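Course notes, part 2: Gathering examples in simulation

Robot Learning, January intake
Read before the lab session. Bring your Corkley account name with you.

In the first part we discussed what a policy is and how it can be trained by copying. Now we look at where the examples come from. Many students think that this is the easy part of the course. My experience is different: most of the weak policies I have marked were weak because of their examples, and the training code was fine.

2.1 What counts as one example

In these notes, an example (also called an episode or a demonstration) is one complete attempt at one task. It starts from a reset and it ends when the operator presses the stop key. Between these two moments we store, at every time step, the camera images, the joint positions, the state of the tool and the command which the operator sent. We also store one sentence of plain English which says what the task is, for example "move the white disc to the far end of the counter".

Please notice that the command and the joint position are two separate things. The command is what you asked for. The joint position is what the arm has reached by that time. If you train on the wrong one, the policy will still run, but it will move late.

2.2 The simulated room

For the lab we use the kitchen from the Plollside set. It has a long counter with stools in front of it, and the arm works from the open floor.

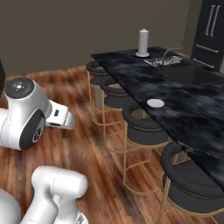
Elif Naz Karabulut

When you open the kitchen for the first time, look at how much of the view belongs to the arm itself. The white housings fill a large part of the left side, and the things on the marble top are small and far away in comparison. A network which receives this view at low resolution has few pixels for the white disc. Before you record, check your resized image by eye - if you cannot find the disc, the policy probably cannot find it either.

The second point is reflections. The counter and the floor planks are both shiny, and a soft reflection changes when the lamp is moved. We want some of this change in the data, so the lamp position is drawn again at every reset. Do not turn this off in order to get nicer pictures.

2.3 Recording

Work in pairs. One person operates, the other keeps the log.

Load the kitchen and wait until the arm is at rest.
Read the task sentence aloud.
Reset, and begin to move within 2 seconds.
Do the task at a calm, even speed.
Stop, then mark the episode as success, failure or discard.

Each pair records 12 episodes, then the partners change places. Different people move in different ways, and the set should contain more than one style.

A failure is an episode where you tried properly and the task was not completed. A discard is an episode where something outside the task went wrong, such as a frozen window or a wrong reset. Keep the failures in their own folder. We will need them in part 4, when we train a simple success detector.

2.4 Common mistakes

Long pauses. If the operator stops to think, the policy learns to stop also, and sometimes it never starts again. Plan the motion before the reset.

Always the same path. When all demonstrations follow one line, the policy does not know what to do beside this line. Include two episodes in which you drift away a little and then correct yourself.

Touching the stools. Their thin gold legs are difficult for the collision model. A contact there can make the simulator shake, and such an episode must be a discard.

2.5 To hand in

Upload your folder and the log to Corkley. Algirdas Jaunzems checks the file format, and questions about damaged files should go to him. With the folder, send half a page on this question: which differences between your episodes were made by the simulator, and which were made by you?

Notes last changed Dec 9, 2021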